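Can a machine hang up a coat yet?

I keep a short list of chores and once or twice a year I check it against what machines can do. October is a good time for it, as the tradeshow videos have gone up and the follow-up papers have not.

Floors are done. A disc vacuum handles a flat floor with the chairs lifted and has done for years. Dishes are half done: the dishwasher washes, but loading is still a person's job. Laundry is the same story with a worse ending. Washing and drying were solved by my grandmother's time, folding is slow but possible, and sorting socks is open. The shop-floor equivalents line up closely. Moving a closed tote from A to B is routine. Emptying a tote of mixed soft parts is not.

The item I have spent most time on this year is the coat rack. On paper it is trivial. The target is a peg, the peg does not move, and the tolerance is generous. The trouble is all on the garment side. A jacket picked up from a chair has no fixed shape, the loop inside the collar may be folded under, and the mass swings below the grip for a second or two after each move. A planner that treats it as a rigid body will put it on the floor.

Mỹ Trịnh keeps the numbers for our small group and sent me the log for the hanging task. There are 1677 recorded demonstrations in it, all done by people holding the gripper by hand. After trimming the ones with a dropped garment or a lost track, 791 were left. The policy trained on those hung the jacket in 68 percent of trials on the rack it was trained with. On a rack of a different height, from the Boltcombe shop, it managed far less, and she would not let me print the figure until she has rerun it.

Two notes on the failures. Most of them happen at release – the collar is on the hook, the fingers open, and friction on the pad drags the fabric back off. A softer pad made this worse. A short upward wiggle before opening helped. The other group is occlusion: with a wrist view, the garment covers the hook at the moment you most want to see it.

Wubit Yilma disagrees with me about the remedy. Her view is that hooks should be redesigned for machines, with a wider mouth and a lip. Mine is that if the furniture has to change, the chore has not been automated, only moved to the furniture maker. We had the same argument over dishwasher racks.

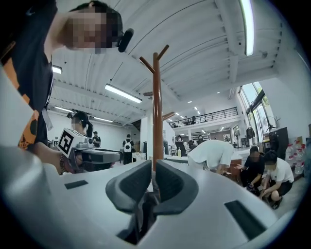
Coat rack between two handheld grippers, with the workbench beside it.

Price is the other half of the question. The Emside arm we looked at is fine for a line that runs two shifts. For a hallway it makes no sense, even if it worked every time. A person hangs a coat in three seconds and does it while talking.

Current status of the list, then. Floors: yes. Tote moving: yes. Towels: yes, if you have the evening free. Coats: on a known rack, with a known jacket, more often than not. Dishwasher loading: no, although the Hotthorpe demo gets the plates right and only struggles with bowls. Socks: no.

Next on my bench is the release problem. I have a set of textured pads to try and will post the numbers once there are enough trials to be worth reading.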